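Notebook, May, tabletop serving pieces
Bench 2, afternoon

Carrying on with the two-tier stand and the round wooden discs. Pallavi Mathur asked for one page on how the discs sit on each tray before we decide whether to keep the set as sold or swap the discs for something larger. These are my notes so far, with the things I still want to check at the end.

The stand is the black metal one from the Prastine box. Upper tray on two thin legs, lower tray flat on the table. Both trays have a raised rim. I had been calling the top one "the plate" in my earlier notes and will stop doing that, as it is really a shallow dish and the rim matters for everything below. The slotted handle is on the upper tray only.

Assembly went fine the second time. The first time I tightened one leg all the way before starting the other and the upper tray ended up leaning. Start both legs by hand, stand it on the table, press down on the upper tray, then tighten. I have written this on the lid of the box as well. The sheet that came with it shows the same order but in drawings so small that I missed it.

Weight check with the kitchen scale: 1567 g for the stand with nothing on it. Pinura's listing, which I had copied into the old spreadsheet, gave 2000 g, so that figure was either a shipping weight or for a different version. Changed in the spreadsheet, old value left in the comment column.

Next, the lower tray. Putting a disc on the upper tray is easy from any side. The lower one takes more thought, with the upper tray sitting over it and less room to come down from above. What worked best for me was coming in from the side, low, with the disc tipped a little so the leading edge clears the rim, then letting the back edge down. Coming straight in and level, the disc catches on the rim and you have to back off and try again.

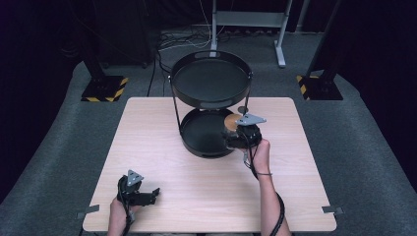 The other approach is to set the disc on the rim and slide it inward until it drops. It's quicker, but it makes a click when it lands and I don't like what that will do to the black finish after a few months. I did it 16 times on the same spot and wiped the tray after. There is a faint dull patch if you hold it under the lamp. It may be wood rubbed off onto the finish and not wear in the finish itself. Will go over it with a damp cloth tomorrow and look again before I write anything firm.

Legs: worth turning the stand so that neither leg is on your working side. I had it the wrong way round for the first few tries and kept steering around one of them. For the instruction card I would suggest one plain line, something like "turn the stand so the open side faces you." Pallavi wants the card kept short, so that might be the only line about placement.

Discs: light tan, no coating that I can feel. They pick up fingerprints if you have had anything oily in your hands. Sithole can supply the same size with an oil finish and I have asked for a few to compare. My guess is they will slide more easily on the rim and leave less behind, but they will also be harder to pick up once they are lying flat against the tray. Picking up is already the awkward part. With the disc flat on the lower tray there is hardly any edge to get hold of. I push it against the rim so the far side lifts a bit, then take it from there. A small notch in the disc would fix this. Undora did that on their coaster set and it looked all right.

Table: the square one is fine for this and I would like to keep using it. The pale top makes it easy to see the outline of the lower tray, and marks from the metal show up right away. I did find one short scuff near the middle where I had turned the stand without lifting it. Lift it. If we sell the set for use on wood tables, then it needs felt or rubber under the lower tray. I have a roll of thin black felt in the drawer and will cut a ring to try. Cost for the felt is small even at 3000 sets, but somebody has to stick it on, and that is the part to ask about.

Still to do

Damp cloth on the dull patch, then look under the lamp.
Felt ring under the lower tray, then repeat the turning test on scrap wood and leave the table alone.
Oiled discs from Sithole when they come, same tries on both trays.
Ask Pallavi whether the handle on the upper tray is meant for carrying the stand loaded. I tried it with the trays bare and it tilts toward the handle side. With discs on top I would want a second hand under the lower tray.
Sketch the notch, two depths, and leave it on her desk.

Box and spare screws are on the shelf over the bench, left end. Please put the hex key back in the bag with the screws.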